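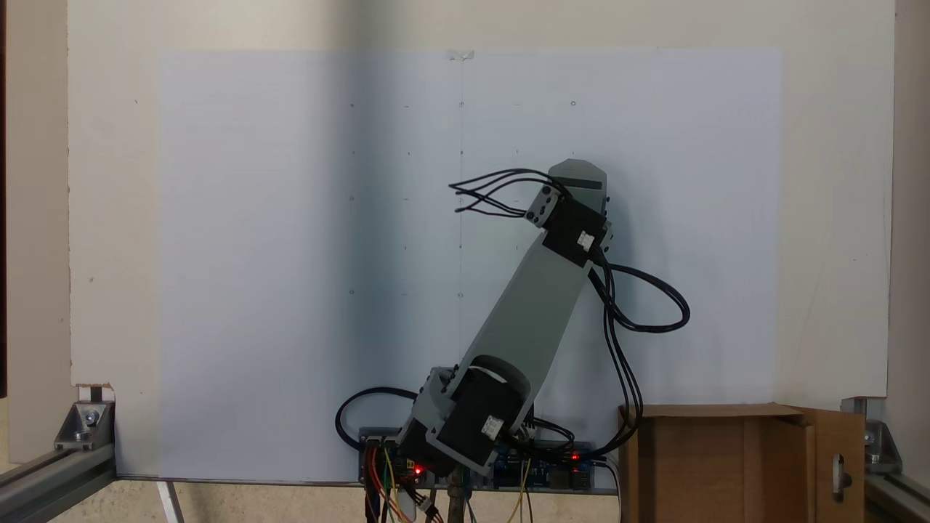
Marked sheet with pencil circles and dots, Trella Room

Trella Room: Work Surfaces and Storage

The Cirnlow Center for Applied Learning maintains the Trella Room for supervised tabletop activities in sorting, placing and packing. The room guide was prepared by Comfort Mahama, Head of Learning Spaces, and was last updated on 15 Jan 2019. The guide is available at the front desk and in the Santoso Library.

Sheets are drawn by hand in pencil before each session. Lines are kept light so that a sheet may be erased and used again. Staff are asked to tape new sheets flat and to leave the previous layout in the drawer marked with the group's name. The Center holds 43 layouts at present, of which 21 are suitable for beginning groups.
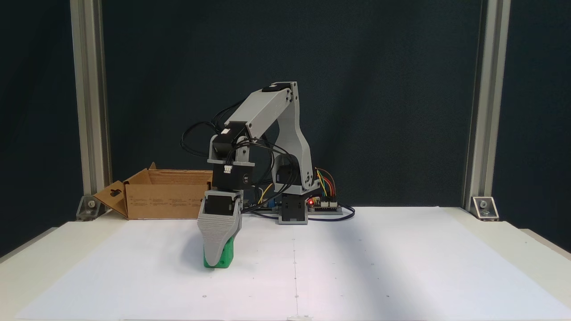

Packing activities begin with a single object and a single container. Participants learn to judge distance and the height of a container's walls before they move on to fuller arrangements. A bright green block on a white surface is easy to find at a glance, and an open cardboard box with its flaps folded outward serves well as the container. Boxes of plain brown cardboard are accepted as donations at the loading entrance, provided that they are clean and that the corners are sound.

Groups working with more than six objects should reserve the larger table. Requests are handled by Nabila Wijaya, Room Coordinator, and should be received at least one week in advance. Each reservation includes 30 minutes for setting out materials. 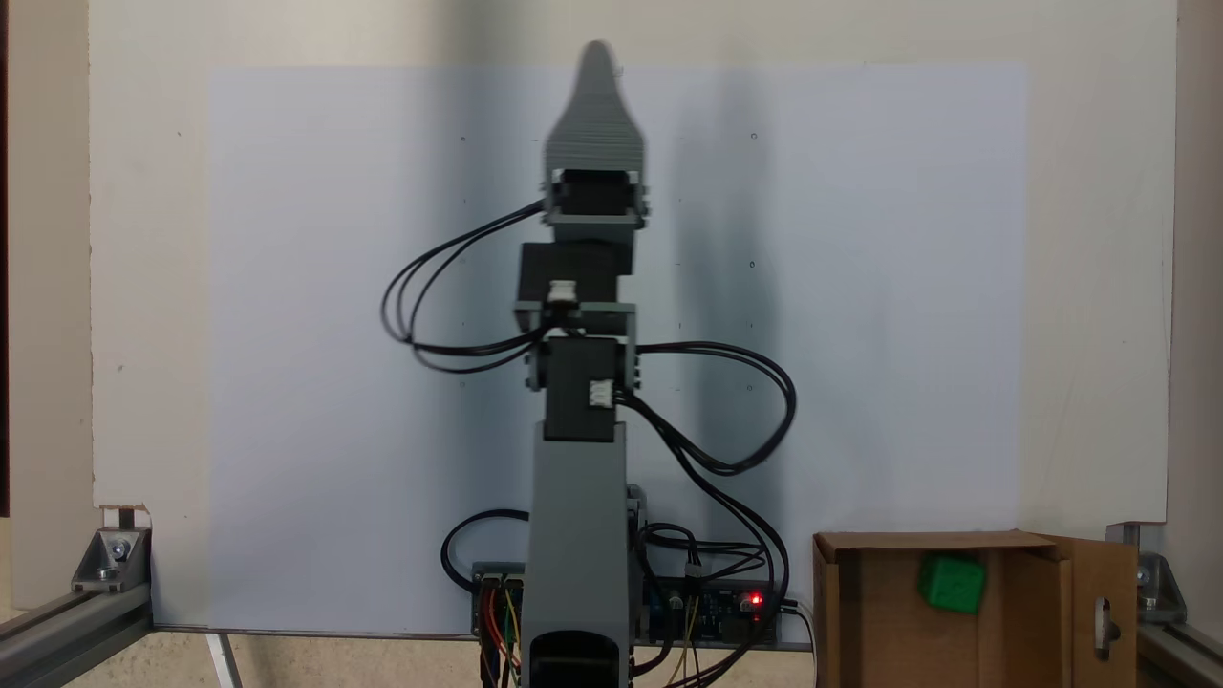
Late requests will be considered when the schedule permits. At the close of a session, all loose pieces are to be returned to the shelves by the door, and containers showing wear should be set aside for recycling. Worn sheets may be placed in the same bin once the tape has been removed.

Shelving in the Trella Room was supplied by Trusport. Further galleries in this series cover the print workshop and the Santoso Library reading tables.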